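Silumden Puts a Tray on Every Break Room Table, Asks Buyers Not to Expect Too Much

TATMONT, 30/05/2019 – Silumden, the break room supply company, is bringing its red serving tray to office kitchens in Tatmont and Cikville this summer. The company would like to say at the start that it does not believe a tray will change how people behave at work. It has read the claims other suppliers make about happier teams and tidier minds, and it has seen no good evidence for them.

What Silumden does believe is smaller. Soda bottles left on a shared table tip over, roll, and leave rings. A raised rim keeps a spill in one place and makes it plain which bottles are meant to be there.

"I was asked to approve a brochure that said this tray would transform the break room," said Zyanya Lozano, head of product at Silumden. "I sent it back. It's a tray. If your staff leave bottles lying on the table now, some of them will leave bottles lying next to the tray." 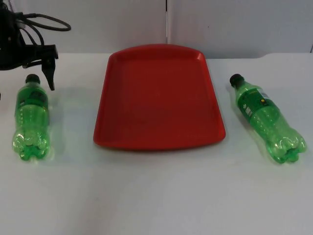
What the trial showed, and what it didn't

In March, Silumden placed trays in 39 break rooms for three weeks. Over 100 people filled in a short form at the end. Most said the table looked better. Silumden treats that answer with some care, as the people filling in the form knew who had paid for the tray.

The company did not measure spills before the trial, so it cannot say there were fewer during it. A draft of this release said there were. That line has been taken out.

The most common complaint was the one Lozano had predicted. Upright bottles went on the tray and stayed on the tray. The bottle lying on its side was the one left on the table, often within easy reach of the rim, and people seemed happy to walk past it.

"We talked about a bigger tray," Lozano said. "I don't think size is the problem. You could cover the whole table in red plastic and somebody would use the windowsill."

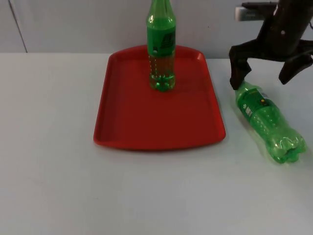
How to use it

Silumden's printed instructions have been cut from four pages to a few lines. Put the tray on a flat table. Stand green soda bottles, or any other bottles, upright on it with the caps on. Keep part-full bottles toward the middle, away from the rim. Wipe the tray when it gets sticky.

Two bottles can stand close together with plenty of red left over. The company makes no promise about how many more will fit, as bottles differ and so do the people stacking them. Earlier sales material gave a figure of 10. Lozano says she could never find out who came up with it.

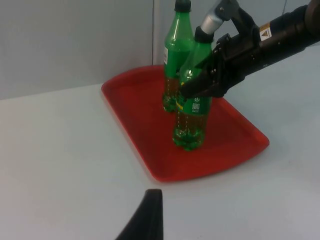 Does the tray keep drinks cold?

It has no effect on temperature. Drinks that need to stay cold should go back in the refrigerator, and the tray is only for what stays out on the table.

Price and supply

The tray comes in red, with rounded corners. Other colors were discussed and dropped. Silumden had been told that red makes people more alert to mess, but the adviser who said so could not point to a study, and the claim does not appear on the packaging. Red was chosen for a plainer reason – it is easy to find on a white table.

Orders will be handled by Tlapale, the company's distributor in both towns. Offices can return a tray within three weeks if they decide the table was fine without one. Silumden expects that some will, and has asked Tlapale not to argue with them.

A second product, a matching rack for empties, was announced last year and is on hold. The company will not give a new date for it until there is a version that Lozano is willing to put in her own kitchen.

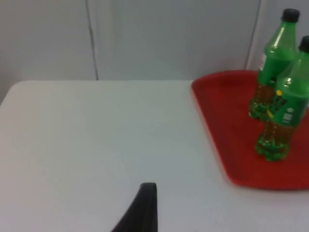 Two green soda bottles standing on the Silumden red tray.

About Silumden

Silumden supplies trays, bins, and shelf liners to offices from its base in Tatmont. Press questions should go to Zyanya Lozano at the Tatmont office.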